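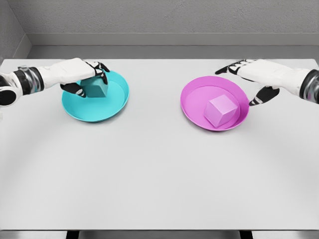

Figure 7.1 A two-handed cube and plate task in simulation. The left hand has hold of the teal cube; the right hand is open beside the pink plate.

We use cookies to remember your place in the book. By reading on you accept them. Manage settings

Reading time: 6 minutes

Chapter 7
Paying for Two Hands

By now you will have a fair idea of what a robot can do on a bench, and if you have worked through the exercises at the end of Chapter 6 you may well have a favourite among the arms we looked at there. It is a pleasant stage to be at, and I would not want to hurry you out of it. Sooner or later, though, somebody with a signature to give will ask what the whole thing is going to cost, and the price of the arm that has caught your eye will turn out to be a rather small part of the reply.

We shall spend this chapter and the next on that reply. The case we follow all the way through is Candine, a small firm in Prellton that makes up boxed sample sets for paint and tile shops. Candine wanted a bench where a pair of robotic hands could lift small coloured pieces and set them down in the right tray. They had a room for it, a keen production team, a budget agreed in July, and (like most of us the first time round) a shopping list with only one line on it.

7.1 Start with the task

Before you ring a supplier, write the task down in plain words, as though you were leaving a note for a colleague who starts on Monday. What is picked up? Where does it go? How many hands does it need, and do they need to be busy at the same moment? In Figure 7.1 one hand is holding a cube while the other stays open and clear of its own cube, and a good deal of expensive thought lies in that small difference. Two hands that take turns can often be managed by one arm working a little longer. Two hands that must work together, say with one steadying a tray while the other fills it, cannot.

Candine's first note ran to a single sentence. Their second covered both sides of a sheet, and I have a soft spot for it, with its arrows and its crossings-out and a tea ring over the part about lids. Halfway down the back they had written "does the left one need fingers?", and I would happily hand that line to any class. A full hand with jointed fingers and a thumb is a lovely piece of machinery. It also has many more moving parts than a simple two-jaw gripper, and each of those parts has to be bought, set up, looked after and one day replaced. If the piece you are lifting is a plain block, get a price for both.

7.2 The lines people leave out

When Candine did ask for prices, they went to two suppliers, Skorkonau and Oosthuizen, and had the good sense to send both of them exactly the same two-sided note. The quotations looked quite different when they came back. Skorkonau had put everything into one figure. Oosthuizen had split theirs over several pages, and it was there that Candine found the items they had not thought of:

Fitting and first set-up of the bench: £2,428
Simulation software, one seat, yearly: £418
Staff training: 92 hours, spread over the team
Delivery: 29 working days from order

Do look at the third line again. No money is shown against it, and for that reason it very nearly slipped past. Ninety-two hours of training is ninety-two hours in which people are away from their usual work, and somebody is still paying their wages. Candine's bookkeeper put the cost into the sheet by multiplying the hours by the ordinary hourly rate, and you should do the same in the exercise at the end of this section, using the wage table in Appendix B.

The fourth line has no pound sign either. A bench that arrives 29 working days after the order is a bench that cannot earn its keep before then, so if the rent on the room has already begun, that belongs in the sheet as well. Ask, too, what happens if the delivery is late and who pays for the second visit.

7.3 Trying it on screen first

The software seat deserves a section to itself, for it is the line most often struck out by a manager in search of savings, and I should like you to be able to speak up for it. In a simulation you can set out a table, put a plate here and a cube there, and move the hands about for as long as you please. You can shift the plates nearer together, or swap one size of piece for another, and all it costs you is an afternoon. Doing the same with real arms means booked time, a trained person standing by, and now and then a broken fingertip.

Keep an eye on spacing when you plan this way. How far in must each arm reach? Is there room between the trays for both hands to work without meeting? How much of the table is left bare, and are you paying for floor space under a part of it that you will never use? Candine had pencilled in a table a good deal wider than they needed, and the narrower one left enough in the budget for a spare set of fingertips. 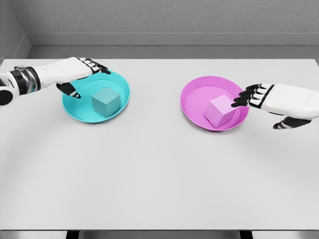 Should a small firm buy its robot arms outright or hire them?
Hiring usually makes better sense when the work is seasonal or the task may change within a year. Buying tends to suit steady work that will keep the arms busy for several years. Ask for both prices in writing, and check whether servicing is included in the hire charge.

A simulation will not tell you everything, of course, and it would be unkind of me to let you think so. Real pieces can be dusty or slightly out of shape, and a real floor may slope. Leave a sum in the budget for finding these things out, and give it a line of its own with a sensible name such as "trials", so that it is not mistaken for spare money and spent on chairs.

7.4 Setting out the sheet

Take a clean page and rule it into four columns: the item, the one-off cost, the yearly cost, and the person who gave you the figure. The last column is the one students grumble about, and you will be glad of it when a price is queried months later. Enter Candine's four lines from section 7.2 first. Fitting goes under one-off cost and the software seat under yearly cost. Training goes under one-off cost too, once you have worked out the wages, and delivery can wait in the margin until we come to the calendar in section 7.5.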